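Lodum fold-flat shoe box, brown cardboard

Home > Storage and packing > Boxes for shoes > Lodum

Order code: LD 300
Sold in packs of 5 or 13
In stock, leaves the warehouse on the next working day

The Lodum is a shoe box in plain brown cardboard with the lid joined to the back wall. It arrives flat and you fold it by hand, without tape and without glue. We sell it to people who have thrown away the original boxes of their shoes and now regret it, and also to small shops which send single pairs by post.

We have had this box in our range since October. Before it we sold the Jalis, which had a loose lid. Many customers wrote to us that the loose lids were getting lost, or that they were put on the wrong box after a move. With the Lodum the lid cannot be separated from the box unless you cut it.

How to fold it

Put the flat sheet on a table with the printed side down. Fold all the creases once, firmly, before you begin to build anything. Raise the two long walls first, then the end walls, and push the small side flaps inside. The first box takes a few minutes and the second one goes much faster. If a corner does not want to close, please do not press harder. Open it again and look if the flap has gone in front of the wall instead of behind it.

For closing, bring the lid forward and put its front edge inside the front wall. The cardboard is a little stiff in the beginning and the lid may stand open by itself for the first days. You can leave something light on top overnight.

What fits

The box is made for one pair of low shoes: trainers, court shoes, sandals, children's shoes of all kinds. Lay the shoes on their sides, toe against heel, and the pair will use the length well. Adult trainers with a thick sole fit up to size 45. For larger sizes we ask you to measure the shoe from the toe to the end of the heel and compare it with the inside length in the table.

Ankle boots fit only if the shaft is soft and can be bent over. For boots with a stiff shaft please take the Valcárcel, which is higher and has the same type of lid.

Measurements and material

Outside length: 350 mm
Inside length: 340 mm
Outside width: 220 mm
Outside height when closed: 130 mm
Weight of one empty box: 300 g
Material: corrugated cardboard, one layer, uncoated
Colour: natural brown inside and outside
Recommended stack: 5 boxes, not more

The colour of the cardboard is not always the same. One delivery can be more yellow and the next one more grey. If you need all boxes in one tone for a shop shelf, please order them together and write this in the comment field.

Storing shoes for a long time

Clean the soles and let the shoes become fully dry before you close the lid. Cardboard takes up moisture from the air and also from the shoe, and a box that has been damp once will not be so strong again. We do not recommend it for cellars or for a garage with a wet floor. On a wardrobe shelf or under a bed it will do its work for years.

You can write on the cardboard with a pencil, a ball pen or a marker. A pencil is good if the contents will change with the season. Paper labels hold well on the short side. Plastic tape holds too, but it takes the brown surface with it when you pull it off.

If you put the shoes in tissue paper, use a white one without print. Dark printed paper can leave colour on light leather and on textile.

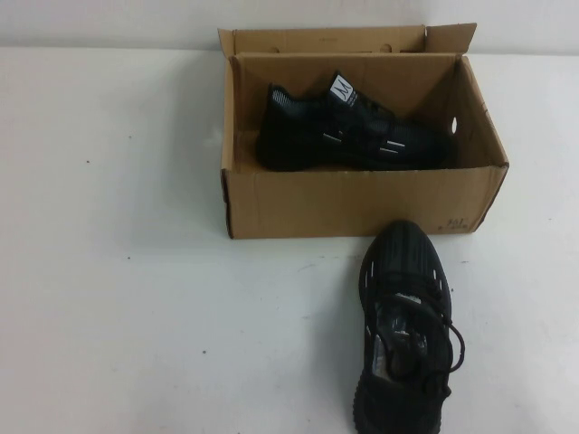

One buyer, Drutach, wrote to us that a single trainer in each box is a habit worth trying for display pairs, as the knitted part keeps its form better when no second shoe is lying against it, but that for daily shoes it costs too much shelf. The same message asked for a version with a window in the front. We have passed this wish to the factory and have no answer yet.

Packing for the post

The Lodum can be sent as it is, with one strip of paper tape over the front edge of the lid. For longer ways we advise an outer carton or a strong bag, so that the box comes to the customer with clean corners. Fill the empty space with paper. A shoe that can slide will push against the end wall, and the end wall is the weaker part of every shoe box.

Prices

Pack of 5: 9.50
Pack of 13: 21.00
Shops which need 800 boxes or more in one year can ask us for a separate price list. Delivery is calculated in the basket and depends on the country.

Returns

Flat boxes can come back to us within 30 days if they are not folded. Boxes that have been folded we cannot sell again, so we do not take them back, except when there was a fault in the cutting. In this case send us a short message with your order number and we will replace the pieces.

After use, the box goes with the waste paper. Remove plastic tape first.

Goes together with

Valcárcel high box for boots
Tissue paper, white, 300 sheets
Paper tape, brown
Label cards for the short side

Page last changed: 2020-02-29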